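Sarketham Reception: Frequently Asked Questions

Reception area, ground floor
Last revised November 29, 2022

Who looks after the reception furniture?
Wilma Baert, building services. Requests for repairs, moves or extra items go to her by internal post or through the Drurura request form. Reception staff do not take requests verbally.

Can the small table be moved for an event?
Yes, with notice of one working day. Lift it by the frame. Do not drag it, as the feet mark the floor polish. Return it to the same position before the building closes.

What may be left on the table?
Printed cards and single-sheet notices, up to 18 in one pile. Brochures, parcels and samples are handed in at the counter. Notices without a contact name are removed.

What size are the cards?
Standard white cards are ordered from Vieira in boxes of 500. Heavier stock can be used if it lies flat. Folded cards tend to slide off and are not accepted.

How is the tabletop cleaned?
With a damp cloth and a neutral cleaner, then a dry cloth. No scouring pads and no solvent. Ink marks that remain after two attempts should be reported under code 436.

How is the wood-grain panel cleaned?
Dust with a dry microfibre cloth, following the grain. Fingerprints come off with a barely damp cloth. Furniture polish leaves a film on the surface and must not be used. Do not fix tape or hooks to the panel or to its border.

Can visitors leave drinks on the counter shelves?
The open shelves are for reception use. Bottles left there are taken away at closing time. Hot drinks in open cups are not permitted anywhere at the counter.

Who changes the flowers?
Gurnel delivers twice a month, in clear glass. Water is topped up by reception on the days between. Stems are recut at delivery only. Anyone with an allergy may ask for the flowers to be taken out of the area, and no reason is needed.

Is the floor slippery?
The tiles are polished and should be treated as slippery when wet. Report spills on extension 633. Mats are put down at the entrance from the first rain warning and lifted in June for cleaning.

Which finishes should be quoted when ordering replacement parts?
Counter front: dark wood grain, lighter grey border at the top edge. Countertop: white, curved. Shelving: grey dividers, red-brown back. Table: white top on a thin grey metal frame. Floor: light grey polished tile. Give the finish and the part together, for example "table, white top", and state whether the frame is also required.
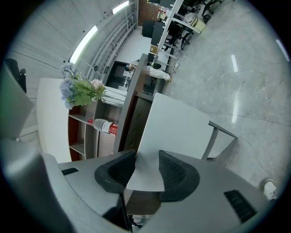
Where can I find the order form?
In the Drurura library, under Furniture and Fittings. Paper copies are held at the counter.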